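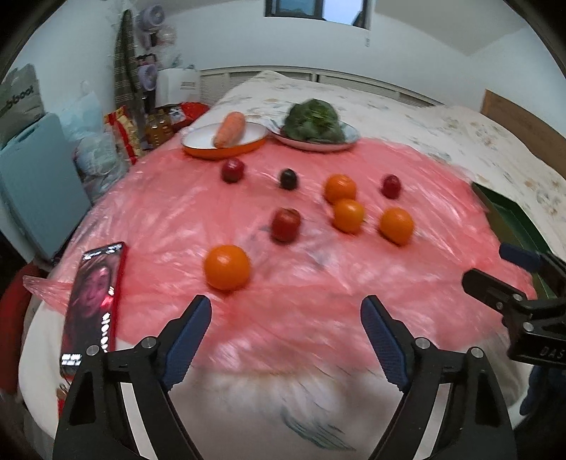 Report of a Visit to the Student Manipulation Project, Cesalness College

Members of the regional schools technology network visited Cesalness College on 22 September 2018 to observe the work of its robotics project class. The visit was arranged at the invitation of the head of engineering, Ifor Watkins, and was attended by teaching staff from 6 member schools. The purpose was to see how the class collects and prepares its own training material, and to consider whether a similar course could be offered elsewhere in the network.

The class is in its second year. Students are divided into three teams, named Clallus, Yorath and Dolik after the streets on which the college buildings stand. Each team is responsible for one family of household tasks. Clallus works on food items, Yorath on clothing and bed linen, and Dolik on tools and stationery. The teams share equipment and exchange rooms according to a timetable posted by the engineering office.

Visitors were first given a short talk in the main workshop. Mr. Watkins explained that the students do much of their recording away from the workshop, in furnished rooms of the college residence, where the surfaces and the light vary from one room to the next. A student holds a gripper in each hand and carries out the task at a normal pace. The recordings are then checked, labeled and added to the class library, which stood at 2,710 accepted recordings at the time of the visit.

The party then moved to the residence to observe the Clallus team. The work area was a bed covered with a translucent pink plastic sheet, on which oranges, red apples and a dark purple plum had been set out. Two plates stood at the far edge of the sheet, one with a carrot and the other with dark green leafy vegetables. The grippers are black, with blue ridged pads on the jaws, and one carries the letters DAS on its housing.

The assignment for the session was to pick up a named piece of fruit and set it down again at a new place on the sheet without disturbing its neighbors. Students reported that the apples gave them more difficulty than the oranges. A small apple must be approached with the jaws nearly level, and beginners tend to close them too early. The team keeps a written record of rejected attempts, with the cause noted beside each one, and visitors were invited to read it. Several asked for copies of the blank form, and the college has agreed to supply them.

Each recording session is limited to 90 minutes. Mr. Watkins stated that the limit was introduced during the first year, when the quality of recordings was found to fall toward the end of longer sessions. Students change roles at the midpoint, so that the person holding the grippers becomes the person keeping the record.

The visit to the Yorath team was shorter than planned owing to a conflict in the room timetable. Members were able to see the end of a towel folding exercise and to speak with two of the students. The Dolik team gave a presentation on its labeling rules. A discussion followed on whether a recording in which an object is dropped and picked up again should be kept. The Dolik students keep such recordings under a separate label. The Clallus students do not, and the two teams have yet to settle on a common rule.

In the closing discussion, questions from the visiting staff mainly concerned cost, supervision and the amount of teaching time required. The college treats the class as an elective with one double period each week, and recording sessions are held in addition to this. Produce used by the Clallus team is bought from the department's ordinary supplies budget. Members from the smaller schools noted that the lack of residence rooms would be an obstacle, and asked whether a home economics classroom could be used in their place. Mr. Watkins considered this suitable, provided that the arrangement of the room was changed from time to time.

The network wishes to record its thanks to the staff and students of Cesalness College. Schools that would like to receive the course outline and the labeling rules should write to the network office before the end of September.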